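The Chair, the Pile and the Polo Shirt

I have been folding laundry badly for most of my adult life, and until this month I had never once been asked to account for it. Then we all got sent home, and the laundry and I were left alone together with no excuses between us.

(10 April 2020, for anybody reading this later and wondering why a grown woman wrote a whole post about shirts.)

My system, if you want to dignify it, went like this. Clean clothes came out of the dryer and went on the chair. When I needed something, I took it off the chair. When the chair was full, I sat somewhere else. Hatice, who shared an apartment with me for 13 months and still speaks to me, used to call the chair "your other closet." She once found her own passport in it.

What broke the system was polo shirts. I started a job at Pinholm last August, in the returns office, and Pinholm wants everybody in a polo. I own 4 of them. A T-shirt can live in a heap and come out looking like a T-shirt. A polo comes out of a heap with one wing of the collar pointing at the ceiling, and it stays like that through two meetings and lunch. I have been on video calls with my collar pinched flat under my chin like I was thinking hard about something.

So I asked my aunt Manee, who ran the counter at a dry cleaner called Jaidee for years and has opinions about sleeves. I thought I'd get a tip. I got a phone call that lasted through an entire pot of rice. Her method, with the sighing removed:

Button it first. All the buttons. She can tell over the phone if you haven't.

Lay it face down on something with a bit of grip. A bare table is too slippery and a bed is too soft, according to her, and she'd like you to stop using the bed. Something firm with a woven cover is what she wants.

Smooth from the middle out to the side seams, then pull the hem straight. Do this before you fold anything. I had always done it after, which she said was like sweeping once you've put the rug down.

Bring one side in to the middle of the back and turn the sleeve down along itself. Do the other side. Bottom third up, then up again, and turn the whole thing over. The collar should be sitting on top looking pleased with itself.

Mine looked like it had been in an argument. I sent a photo. She wrote back "which part is the front."

I then went looking for help in books, the way I do when a relative has already told me the answer. The library's website has a scan of a household manual from 1908 that is 158 pages long and gives a good part of them to starch. The author assumes you have a laundry day, a mangle and a girl named Dora. I had a podcast. I did learn that a shirt should be folded "with a calm hand," and I have been saying this to the cat.

Pornthip from work, meanwhile, rolls hers. She rolls everything, jeans included, and stands them on end in the drawer like a box of cigars. I tried it for a few days and it's fine until you get to the collar, at which point you have a nice neat burrito with a crushed end. We've agreed not to discuss it further.

Where I've landed is that the folding is maybe a third of the job. Most of the work is getting from a lump with a collar somewhere in it to a shirt lying flat.

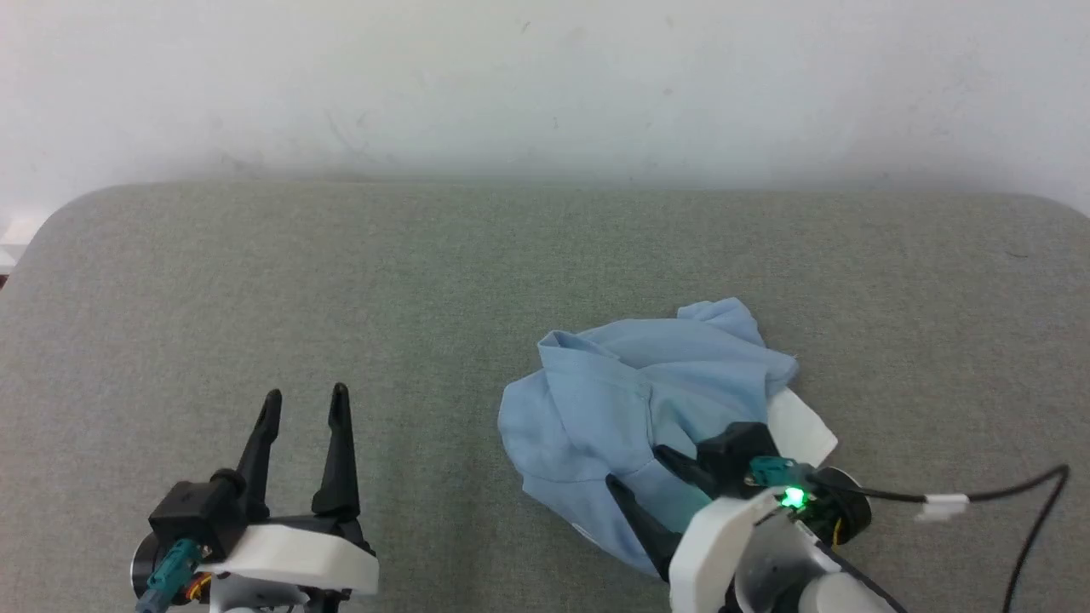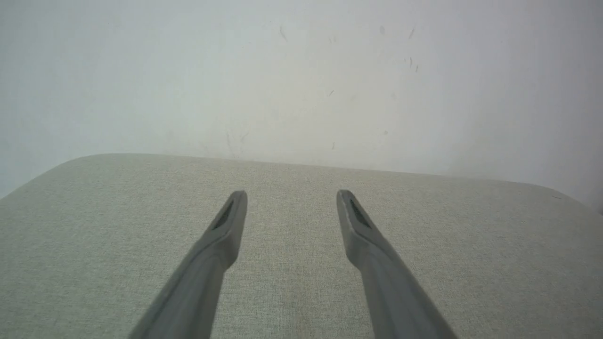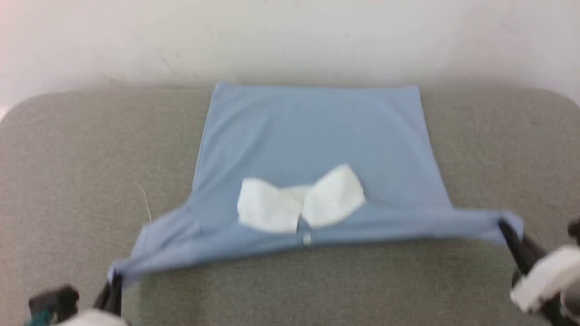 Sleeves are still my weak spot. Aunt Manee says to take hold of them out at the ends and to quit grabbing at the shoulder, and she's right, and I grab at the shoulder. Something about a shoulder feels like the handle of a shirt.

Wrinkles I've decided to be relaxed about. If they run up and down I leave them, and if they run across the chest I give them one go with the flat of my hand and then they're on their own. The iron is in the hall closet behind the suitcase, and neither of us is going anywhere.

The drawer, though. I have one drawer now where the polos lie flat, collars all facing the same way, and I've opened it several times this week for no reason except to look. I showed it to Hatice on a call. She said it was very nice and asked what was on the chair.

Towels are on the chair. I haven't asked my aunt about towels yet, and I'd like to have a weekend free before I do.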